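Open day at Polten, October 2026

Polten opens its building to visitors twice a year, in April and again in the fall. I missed the spring one, so when Caroline Magesa forwarded the fall invitation I signed up the same evening. The group was limited to 20 people and it was full.

We met in the lobby, where Inès Picard checked names and handed out visitor stickers. Coats and bags went on a rack behind the desk. If you go, wear flat shoes. The floor in the back half of the building is bare concrete and you stand on it for most of the tour.

The first stop was the lumber store. Polten buys beech and ash for the legs and frames and lets the boards sit until they are at the right moisture level. Pascal Boyer, who runs the store, passed around a meter with two pins that you push into the wood. He let anyone who wanted try it on an offcut. Mine came out too high, and he put the piece back on the rack with a chalk mark on it. He also answered a long question about where the ash comes from, which I won't repeat in full. The short answer is that it depends on the year.

From there we went through the machine shop, which was switched off for the visit, and into the frame room. Frames are glued up in clamps against one wall and moved to the other wall when they are ready for sanding. The sanding itself is done in a side room with a door, and we looked at that through the window. It smelled strongly of glue in there and a couple of people went back out to the corridor.

The part I had come for was the tables. Polten sells mostly to schools and offices, and the plain work table called the Saken is their main product. It comes in several finishes, but white is what most customers order, and it was white tops we saw on this stop.

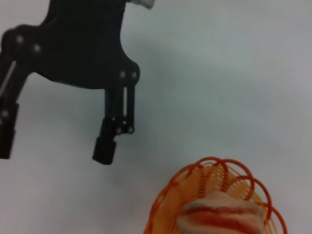

3 min read

The white is a pale one. Ysaline Besson, who looks after finishing, said they went through a lot of samples before settling on it, and that a brighter white had been tried and dropped after offices complained about glare from ceiling lights. I asked about coffee stains. She said to wipe them up the same day with dish soap and water and to stay away from scouring powder, which leaves dull patches that can't be polished out.

She spent some time on edges. The edge is where a school table usually fails first, from chairs being pushed into it and from students picking at it. Polten changed its edge supplier to Bidico after a bad batch, and returns have gone down. There was an old returned table in the corridor for comparison, with the edge lifting along one side. I would have liked more time with that one.

The last stop was packing. Tops and legs ship separately, and the tops travel upright with cardboard corners. One person asked whether the cardboard could be sent back. It can, if you order enough tables to fill a pallet, but smaller customers have to recycle it themselves.

We finished in the canteen with coffee and apple cake. Prices were on a sheet by the door. A second range called Zapata, with folding legs, is planned, and there was a sign-up list for news about it but nothing to look at yet.

The tour takes roughly 3 hours including the coffee. There is parking behind the building, though it fills up early, and the bus stop is closer to the entrance anyway. The spring date hasn't been set. To get on the list, leave your name with Inès Picard at the front desk.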